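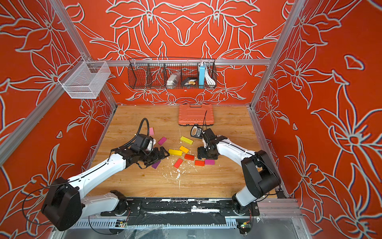
Lilies on Every Wall: A Small Gallery from the Orange Corner

The orange corner is my favorite spot in the whole workshop, and most of that is down to the pattern. Big lilies outlined in white, long pointed leaves, stems curling all over the place, and all of it on an orange-red so bright it wakes you up before the coffee does. We call the pattern Tadelach, after the name Issa Khalaf penciled on his first sketch for it, and it has stuck.

Look at the back wall and you'll see the flowers are mirrored left and right. Pieter Dekker wanted plain gray. He was outvoted, and he now eats his lunch facing the lilies, so make of that what you will.

I love the wire baskets too. The black one hangs from the crossbar at the back, with a light blue power bank and a coiled white cable in it, and you can still see petals through the empty end. The little white mesh one is up on the left. And the orange carrying case on the table goes so well with the walls that people ask if we bought it to match (we didn't, it was a lucky find).

Blocks on the tabletop

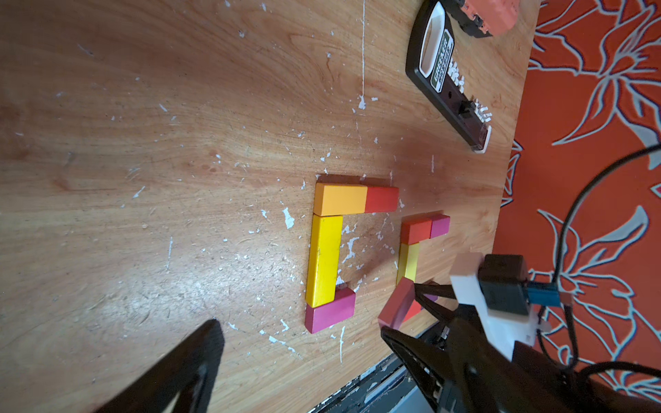

Colors, colors, colors! Light orange and red-orange make the top bar, a long yellow block comes down from it, and magenta-pink runs along the bottom, so you get a square with its right side left open. There's a smaller arrangement next to it in the same family of colors, and a pink-red block up in the gripper. I think they look fantastic against the warm wood, white paint flecks and all. The yellow one has a scuff near the middle and I wouldn't dream of sanding it out.

More from the orange corner soon.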